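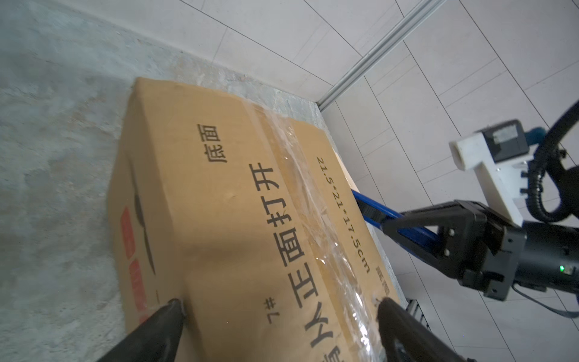 Filed under: Packing & Shipping

From: Zsolt Dudás
To: Tamville packing list
Date: 2025-03-03
Subject: Re: Small cartons, which size to keep

Niloufar Arabzadeh wrote:
> We have 618 of the small brown cartons left from the February
> delivery. Do we reorder the same ones or go back to Dellico?
> Also, people are asking which end to open, and whether the size
> on the side is inside or outside.

I'd keep the ones we have. The print is in Chinese, so for anyone who can't read it: 底面 is the bottom, and 正面打开 means open from the front. The size is printed as 21.5*21*17.5cm. The carton doesn't say if that is inside or outside. I put a ruler in one and got a little under on every side, so treat it as outside.

The 7# is a printed marking too. I don't know if it is a size code or a board grade. I can ask Rurell when I call about the tape.

On tape, one strip of the clear along the seam is enough for the light orders. Pull it tight before you press it down or it wrinkles. Anything over 10 pounds gets a second strip across.

Dellico wants a minimum of 1,503 and we don't have the shelf space. If Rurell will sell us another 100 in April I'd take those.

Zsolt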